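Pisgate Household Goods Survey: Data Card

Version of 04/04/2023. Maintained by the Tolentino Office for Survey Records.
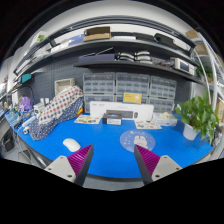 A reader at the Bostton branch wrote that the first release gave prices without saying whether sales tax was included, and asked that the card settle the point before anyone compared towns. Prices in this version exclude sales tax throughout.

## Summary

The dataset records what households in Bostton and Flakska paid for small goods used at a home desk: mice, mouse pads, keyboards, lamps, paper and similar items. It holds 3356 purchase records from 2174 households. Each record is one item on one receipt.

## Files

`purchases.csv` has one row per item. `households.csv` has one row per household. The two files join on `hh_id`.

## Main fields

- `hh_id`: household code, assigned at random
- `town`: Bostton or Flakska
- `item_group`: one of 67 groups, listed in `groups.txt`
- `price`: amount paid in dollars, before tax
- `condition`: new, used or not stated
- `source`: store, mail order or private sale

## Collection

Households received a paper form in October and returned it with copies of their receipts. Clerks entered each form twice, and differences were settled against the receipt. Where a receipt could not be read, the price was left blank. No prices were estimated.

## Known limits

Households that rent a single room are underrepresented in Flakska. Gifts are not covered. A total of 107 records carry a blank in `price` and should be left out of any average. Bundles sold at one price are entered as a single item under the group of the largest piece, so counts for mouse pads and cables are likely to be low.

## Permitted use

The files may be used for research and teaching. Users may not attempt to identify a household or combine the files with address lists. Published tables should cite the Pisgate Household Goods Survey and give the version date.

## Corrections

Errors should be reported in writing with the household code and the field name. Accepted corrections are listed in `changes.txt` with the next release.

Contact the Records Desk | © Tolentino Office for Survey Records | Back to top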